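Chapter 3
Boards and Worktops

My gran cut everything on one board — bread, onions, the Christmas ham — and wiped it with whatever cloth was nearest. I was 8 before I saw anyone own two. In this chapter we'll look at what a board does for your food and for the surface under it. 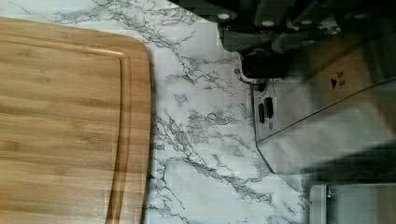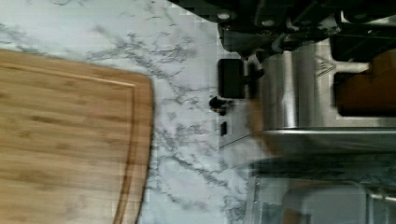

A bamboo board on a white, grey-veined marble worktop.

Juice is the first thing I think about when I choose a board, because I roast a lot of chickens and I hate mopping! Meat should rest before you carve it, and even then it'll leak a fair bit. The narrow groove just inside the edge of the bamboo board is there to catch that. Tip it into your gravy before you move the board. We'll get to washing and oiling in section four.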